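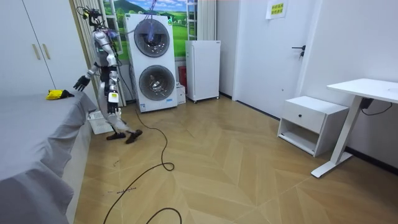
One delegate asked whether the afternoon sessions could be shorter next year, and several others at the Ratmont planners' forum agreed. The organizers have taken note. Beginning in January, each session will run 24 minutes, followed by open discussion at the tables.

The forum drew 784 registrations, and 19 venues took exhibition space in the Fliton Hall. Grurley will again manage catering and badge collection – exhibitors should send their final staff lists to the Khasawneh office by 22 May 2021. Each stand includes 2 passes. Additional passes may be requested on the same form.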